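# Two arms, one table: a workshop build in Flultport

The builder of Lason works from a shared workshop in Flultport and asked that the article be about the machine. Lason is a two-armed tabletop manipulator, assembled over two winters from bought arms, printed brackets and a controller written from scratch. The controller is called Ngau. It is at revision 8.

"The arms are the easy part," the builder said. "You bolt them down and they move. Most of the work is cable routing and timing."

The test table has a light wooden top on a black metal frame. Test objects are chosen for shape and surface. A laptop sleeve sags when lifted by one corner, a glossy mouse slips, and a built-up brick part tips if the jaws close off center.

"I used to test with cubes," the builder said. "Cubes told me the gripper could pick up cubes."
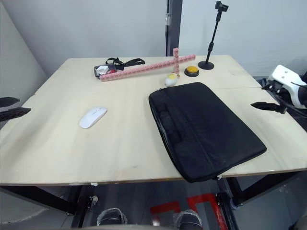

*The test table, with grippers at both sides. The pink cross is built from interlocking bricks.*

Soft items remain the weak point. Ngau plans a grasp from a single depth estimate, then corrects on contact. With a rigid object the correction is small. With fabric, the surface moves under the fingers and the estimate is out of date before the jaws close. The current fix is a slower approach over the last 5 millimeters, which adds time to every grasp, including the ones that do not need it.

The log for revision 8 holds 776 grasp attempts, of which 158 are marked as failures. The builder reads the failures by cause and does not quote a success rate.

"A rate depends on what I put on the table that evening," the builder said. "The causes carry over."

The most common cause is the wrist camera losing the object at close range. The second is cable drag. A cable that hangs free at one pose can pull at another, and the joint reports the load as contact. An earlier layout held the cables tight to the links and wore through a connector in February. The present one leaves slack at the joints.

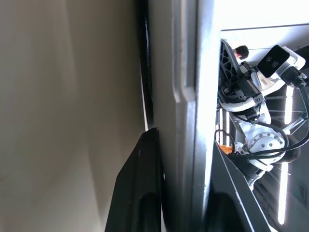
*Cable loops at the wrist and joints of one arm. The camera sits on a white angled bracket.*

The bracket angle took several prints to settle. Too steep, and the fingers block the view. Too shallow, and the camera body limits how far the wrist can turn near the table. The part files are kept under the name Allero, along with the finger designs, and other members of the workshop have used them for smaller projects.

Asked what revision 9 would change, the builder listed a shorter cable path, a separate speed limit for soft objects and a better way to tell drag from contact. The last of these is being tried on one arm first, with the old threshold left in place on the other for comparison.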